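Ferura notebook, simulated kitchen, chores log
19 December 2019

Back in the kitchen again, with a fresh pot of coffee and the same old question we have been chewing on since June: would any of us let one of these arms tidy up after supper yet? My feeling this morning is still "not quite", but I'm fonder of the idea than I was, and I want to get it down before lunch.

The dull jobs are the ones I care about. Cups, plates, wiping down, all the little things that pile up by a sink. We ran the cup job 38 times overnight on the Trilodska build and 13 of those finished with the cup where I wanted it. A cup on its side is the hard one - the handle can point anywhere, and a tall neighbor on the counter takes away half of the ways in.

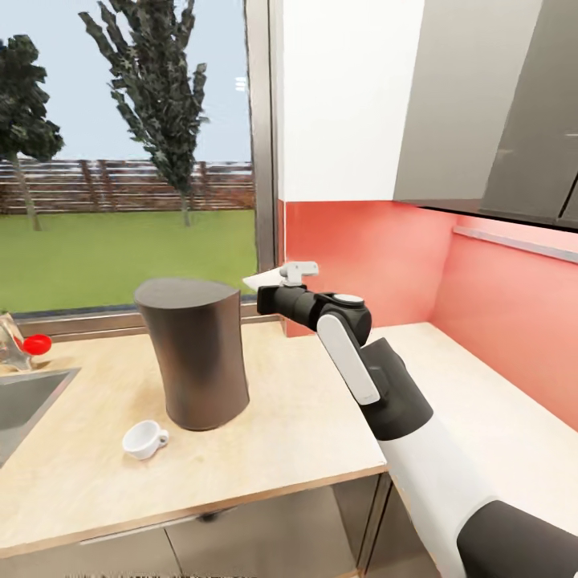 Dambrauskienė thinks I'm grading too kindly, and that a kitchen helper that needs the counter cleared for it first has only handed the chore back to you. Put the cup down any old way, next to any old thing, and then tell me your score.

Fair enough, and I've copied that in so I can't wriggle out of it later. I do think it's a bit hard on the poor thing (my own kids need the counter cleared first too!), but from now on the score counts only the runs with clutter left in.

The flat jobs are another matter. Anything thin and round lying on wood gives a fingertip very little to get under, so I've been trying two arms, one coming in from each side. It's slow. The best run so far took 47 seconds, and I could have done the whole drying rack in that time, but I'd happily wait if it meant staying on the couch.

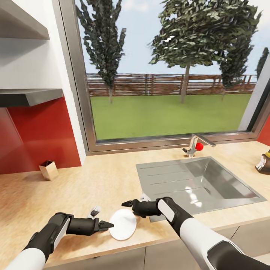

Entry by: the notebook keeper, simulation and test bench

Still to do: lower the closing speed on both grippers and rerun the two-arm job 20 times with the same start. Check whether the left arm waits for the right or just looks like it does. I also want to try the Ramen settings on the cup again, as they were gentler at the wrist. If anybody has the old friction numbers for the countertop, please leave them on my desk.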